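Skener records laundry lessons for two-armed robot

By Welington Rocha

A small robotics firm has started recording household chores by remote control, beginning with one that most people put off: getting clothes in and out of a laundry basket.

Skener, which rents a floor of offices in the Bach building, has set up a practice area on the carpet between the desks. Operators wear a headset and hold a controller in each hand. When they move, the robot's arms move with them. Every session is saved, and the recordings are later used to train software that is meant to do the same job without an operator.

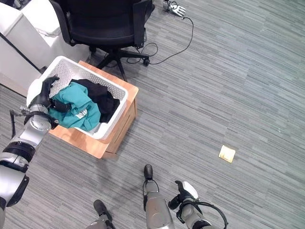 The robot's left hand holds the rim of the laundry basket during work at Skener.

The company plans to record 2,000 runs of the laundry task before it moves on to another chore. Each run is kept short, with a limit of 60 seconds, and the operator says "start" and "done" out loud so that the recording can be trimmed later.

"People ask why we don't just write a program for it," said Tobias Mahmoud, who leads the project. "You can write down where a basket is. It's very hard to write down what a shirt is going to do when you pick it up. So we show it, and then we show it again with the shirt lying some other way."

Mahmoud said the clothes are deliberately ordinary. The team uses a teal garment and a black one, which are easy to tell apart on the recordings, and operators are told to let them crumple however they like. Nothing is folded before a run. The basket sits on a low wooden box so that the arms don't have to reach all the way to the floor for it.

Learning to drive the arms takes longer than most new operators expect. Ismael Furtado joined the company in July after several years at a parcel depot and now works the afternoon shift. He said his first day was spent picking up a towel and dropping it.

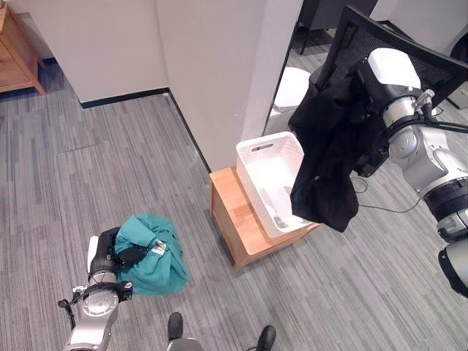

"You don't feel anything through the controllers," Furtado said. "At home you know you've got hold of a sock without looking. With this you have to look. You close the grip, lift a little and check whether the cloth comes with you."

The hardest part, he said, is using both arms at once. New operators tend to park one arm and do everything with the other, and those runs are of little use for training software that is supposed to control two. Trainees at Skener spend their first week on drills in which each arm has to be holding something before either one is allowed to let go.

Rostislav Vondráček reviews the recordings. He watches them at double speed and sorts them into those that can be used as they are, those that need trimming and those that are thrown out. A dropped garment does not rule a run out, as long as the operator goes back and picks it up.

"I want the mistakes in there if they get fixed," Vondráček said. "A robot that has only seen clean runs has no idea what to do when a sleeve slips. What I throw out is hesitation – somebody hovering over the basket because they can't decide which end to grab."
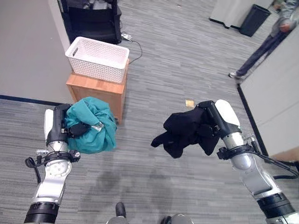 He also checks that the runs are different enough from one another. Operators fall into habits, he said, and will reach for the same corner of the basket every time unless they are told to change. A sheet on the wall lists starting positions for the clothes, and the shift lead crosses them off.

The work is being paid for in part by Flekau, a maker of laundry equipment for care homes, which wants to know whether a machine of this kind could take over some of the lifting and sorting in its customers' laundry rooms. The agreement runs for 2 years. Neither company would say how much it is worth.

Mark Anthony Padilla, who handles the project for Flekau, said he does not expect to see the robot in a working laundry soon. The rooms his customers run are hot, crowded and full of wet sheets, he said, and a couple of garments in an office are a long way from that.

"It's slow," Padilla said. "I timed it against myself on my first visit and I won easily. But I've also seen staff go home with sore backs from this job, so I'm willing to wait for it."

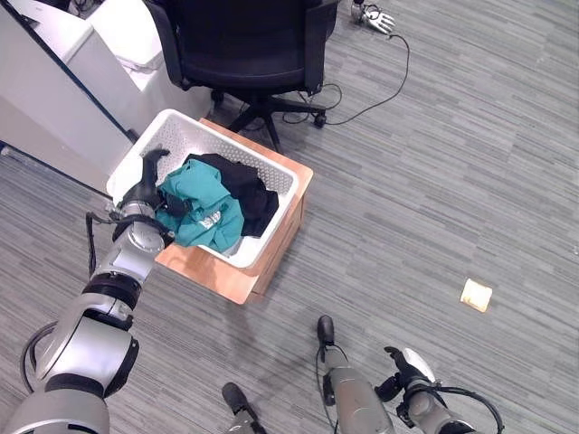

Mahmoud agreed that speed is a problem. Operators work more slowly than they would with their own hands, and software trained on their recordings picks up the same pace. The company has tried playing the motions back faster, he said, but cloth swings more when the arms speed up, and the results were poor.

Skener now has 3 operators trained on the task and is looking for more. Applicants do not need an engineering background. Furtado said patience matters more, along with a good chair for the breaks – an hour in the headset leaves his neck stiff.

A second practice area is to open at the company's site in Ciltton, where the same task will be recorded with other baskets and a wider mix of clothes. Flekau staff are due to visit on a Tuesday once it is running, and Padilla said he plans to bring a bag of real bed linen.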